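Resources > Talks > Speaker notes > Container sizing for small-parts storage

Container sizing for small-parts storage
Speaker notes, Chiến Trịnh, November session

Slide 1. Title. Say name, say Zoterwood stores, move on. Questions at the end except for units, which can be asked at any time.

Slide 2. Scope. Open containers for loose parts at a bench. Lidded bins and long-term storage are in the Bestura talk. Skip the history unless asked.

Slide 3. The audit. 688 part numbers at the Chege site, each assigned one container. Most containers had been picked by outside size, to fit the shelf. Nobody had recorded inside depth. Pause here, people will want to read the column headings.

Slide 4. Fill level. Rule used at Chege: fill to two thirds of inside depth, refill at one third. Above two thirds, parts spill when the container is tipped. Below one third, picking slows down as fingers reach the bottom corners. Define pick time before showing the chart - from hand over the rim to part clear of the rim.

Slide 5. Containers in pairs. Supply on one side, finished or sorted parts on the other. Keep both rims at the same height. Mixed heights cause more dropped parts than mixed widths.

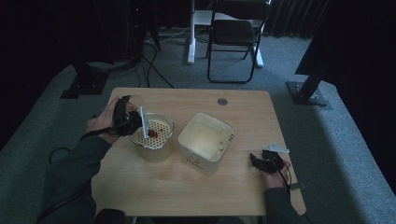 Why not use one large container with a divider?
The divider fixes the ratio between the two sides, and the ratio changes with every part number. Two separate containers can be swapped one at a time.

Slide 6. Wall angle. Straight walls hold more for the same footprint. Sloped walls let the last parts slide to the middle. For parts under 9 mm use sloped. For anything longer, straight is fine. Do not get drawn into stacking.

Slide 7. Labels. Part number on the front face, inside depth on the underside. The Flornetar label sheets fit both. Replace labels when the part number changes, do not write over them.

Slide 8. Results after 90 days. Show the table, read the bottom row only. Refill trips went down, dropped parts went down, pick time did not change for large parts - say this clearly, it gets missed.

Slide 9. Contact and handout. Leave up during questions.

Comments

pmk_stores: Is the two thirds rule by depth or by volume? With sloped walls they differ quite a bit.

Chiến Trịnh: Depth. Volume is more correct but harder to check at the bench.

Odell: We tried matching rim heights on 2 benches last winter. Took an afternoon to set up. Still using it.

rowan.t: Handout link gives me the older version without the wall angle table.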